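Pramine Hand Controller, model 911

I've been teaching arms to pick parts out of bins for years, and this is the first controller I'd hand to a beginner! You squeeze, the gripper closes. You tilt, the wrist tilts (slowly, thank goodness). 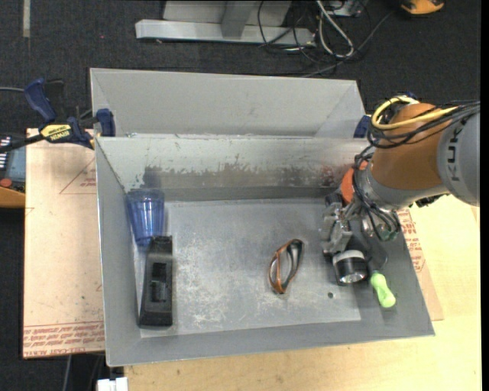

It stores 200 demos before you need to offload them, and you can redo a bad grasp without starting over. Spare grips are sold in packs of 2. Ask for Drita Yordanov if you want a loaner.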